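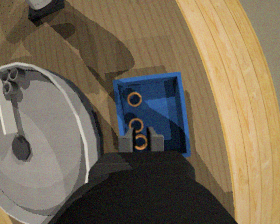 I started Nirusik in April with one oven, a borrowed van and way too much confidence! We bake flatbreads and date cookies in Abu Hammour, and these days we fill more than 40 orders a morning (the first batch comes out at 4). Cookies go out in shallow trays, and yes, I have a soft spot for a blue one on a wooden table, so that's how I like to set them out at home too.

Our sister shop, Tunano, does the savory stuff – cheese pies, mostly, and a spinach one I'd happily eat all week. Come by before noon if you want them warm.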